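Uleo gripper kit, review meeting
Poswood site, 19 August 2020

1. Minutes of the last meeting agreed.

2. Trial of the hand-held grippers continues at the white desk unit.
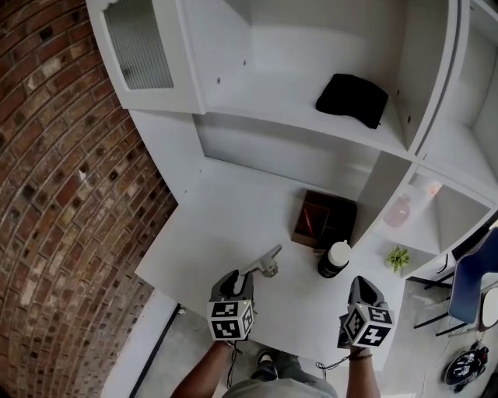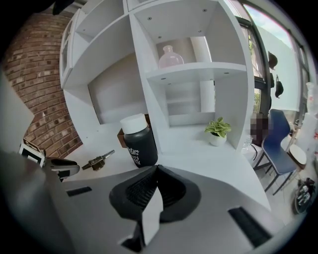

3. Cellska quotes 2736 for 4 pairs, spare finger pads included. Tlapale has yet to quote.

4. Users find the grips tiring after 10 minutes. Cellska to be asked about a lighter body.

5. Target stays at 220 recordings. Decision on purchase held over to September.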